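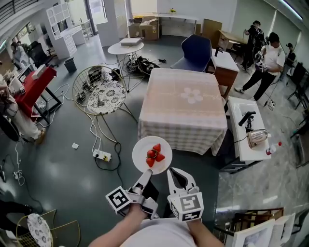 How to read a design award shortlist before you hire the studio on it

Every winter the emails start. A studio you have spoken to once is "thrilled to announce" that it has been shortlisted, and there is a badge at the bottom of the message to prove it. If you are about to spend real money on an interior, that badge may mean something. It may also mean that someone in the office filled in a form before the deadline.

I have sat on both sides of this, first writing entries for a mid-sized practice in Stulcombe and later helping small firms choose a designer. What follows is how I check a shortlisting. It takes an evening.

Step 1. Find the award's own website

Do not start with the studio's news page. Go to the organiser and look for the list itself. You want the exact category, the year and the name of the project entered. Studios are fond of writing "award-nominated", and a nomination is often nothing more than an entry. Some schemes let you nominate yourself, pay the fee and call yourself a nominee the same afternoon.

If the list is not published anywhere, I would stop there and give the award no weight at all.

Step 2. Work out what it cost to enter

Look for the entry terms, which are usually a PDF linked in small type. There is nothing wrong with a fee, as judging has to be paid for somehow. What you are looking for is what comes after it. Does a shortlisted studio have to buy a table at the dinner? Is there a charge for using the logo? Is the trophy extra?

One scheme I entered for the Stulcombe practice asked for a "winner's package" before it would confirm that we had won. We paid, I am sorry to say, and the certificate hung in reception for years.

Step 3. Compare the shortlist with the number of entries

Few organisers publish the number of entries, but you can ask by email. I do, and about the reply I keep an open mind until it arrives. A shortlist of 8 drawn from 40 is a reasonable sift. A shortlist of 8 drawn from 12 is a polite way of turning four people down.

Check the number of categories as well. When a scheme has separate prizes for "Best Small Office", "Best Small Office (Refurbished)" and "Best Workplace Under One Roof", most of the people in the room are going home with something.

Step 4. Read the names of the judges

You want people who design, build, teach or commission interiors, and you want them named. "A panel of industry experts" will not do. Then look at where they work. A judge from the firm that sponsors the category is common and not always a scandal, but it should lower your opinion a little.

Ask whether anyone visits the finished projects. In most cases they do not. The jury looks at a set of photographs and a few hundred words written by somebody like me, and I can tell you that we did not mention the echo.

Step 5. Look at the project as a place to use

Get the floor plan if you can. The photographs will have been taken on the best day the room ever had, before the staff moved in with their coats. Look for these:

- Where does the daylight come from, and who sits furthest from it?
- Is there any storage, or has it been left out of shot?
- What will the floor look like after a wet March?
- Is there anywhere to make a private phone call?
- Can you tell which door is the way in?

That last one matters more than you would think. The Hulme offices in Stuslow were shortlisted for their entrance, a full-height panel with no handle. Within a month there was a paper sign taped to it saying PUSH LEFT SIDE.

Step 6. Ring the client

This is the step people skip, and it is worth the other five put together. Ask the studio for the contact, and note how long it takes to come. Then ring, do not email.

I put the same three questions to everyone. Did it finish near the price you first agreed? What have you changed since? Would you use them again for something dull, like a stockroom?

Mirjana Dervishi runs the Zelton showroom, which had been on two shortlists by the time I spoke to her. She liked her designers and said so. She had also replaced the lighting over the counter, because customers could not read the card machine. None of that was in the citation, and I found it far more useful than the citation.

Step 7. Decide how much it counts

My own rule is that an award can get a studio on to my list of 3 but cannot choose between them. For that I go back to drawings, prices and the phone calls. A studio with no awards may be too busy to enter, or may not think the fee is worth it. It may also be no good. The badge will not tell you which.

If a studio raises its fee on the strength of a shortlisting, ask what has changed in the service. I have yet to hear a decent answer – though one director did offer me a copy of the dinner programme.

Last checked 12 Dec 2018.

Related articles
What a designer's fee proposal should include
Open-plan offices and noise: what to ask first
How to read a floor plan
Do you need a mood board?
Choosing flooring for a busy entrance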